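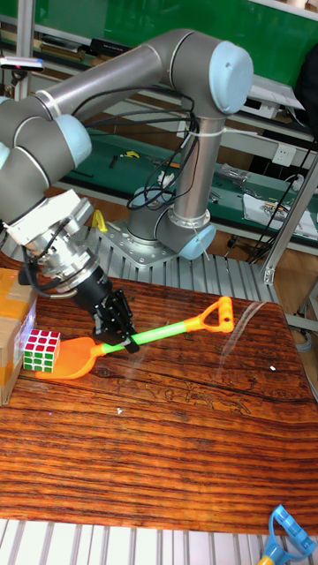 Page last changed: February, by Anqi

Buying your first arm: the questions I get most

How much should I set aside?
More than the arm costs! I tell people to take the quote for the arm and add half again for the gripper, the mounting plate, cables, a decent table and the bits you forget. Our own extras list at Banmont ran to 119 lines (a lot of them were bolts and cable ties, but still).

Do I need six axes?
If you want to pick things up at odd angles, yes, I'd go for six. A toy shovel lying diagonally across the table is a good test, as you have to come down on the handle with the wrist turned the right way.

Two fingers or something fancier?
Start with two. Renato wanted a hand with all the trimmings and I talked him out of it — we can always buy one next year.

What should I budget for test objects?
Hardly anything. Plastic toy tools, a Rubik's cube, a cardboard box. I keep 20 pounds a month for this and rarely spend it.

How much room does it need?
Measure the reach, then leave space behind for a workbench. You'll want tools and spare parts close by, and a socket you can get at without crawling.

How long does delivery take?
Ours took 6 weeks from Flolska, and the adapter for the gripper came later on a separate order. Ask about the adapter first!

Can I see your spreadsheet?
Of course, ask me or Lilibeth and we'll send you a copy. Prices are before tax, so do check that column before you show it to your boss.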